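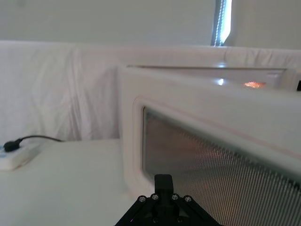
I clean my microwave far less often than I should, and every time I do it I wonder why I put it off. Ten minutes, start to finish, and most of that is waiting for a bowl of water.

My usual way is half a lemon squeezed into a bowl of water (drop the squeezed half in too), a wooden spoon stood in the bowl so it doesn't boil up suddenly, and three minutes on full. Then leave the door shut for another five. I used to open it straight away and lose all the steam, which is a waste of a good lemon! Take the bowl out with oven gloves – it's hotter than you think – and wipe round with a damp cloth. Do the roof first, as the drips come down on everything else.

No lemon? A good splash of white vinegar does the same job. The kitchen smells like a chip shop for a bit, but I quite like that.

The door is the bit I always used to skip. Grease sits in the corner where the window meets the raised border, and on a white microwave it goes a nasty yellow if you leave it. A cotton bud dipped in warm soapy water gets right along the edge. For the glass, use a soft cloth and go up and down, then dry it off. Please don't go at it with a scourer. My friend Chantelle did that to hers and it's been cloudy ever since. And don't poke at the mesh behind the glass, it needs to stay in one piece.

The turntable can go in the washing-up bowl, but let it cool first. Lift out the little roller ring as well and wipe underneath, where I once found a very old pea.

If there's still a curry smell afterwards, put a saucer of bicarb inside overnight with the door closed. Stick a note on the front so you don't cook it with your porridge in the morning.

Oh, and tomato stains on white plastic: bicarb and a drop of water, mixed to a paste, left on for ten minutes and wiped off gently. Mine needed two goes.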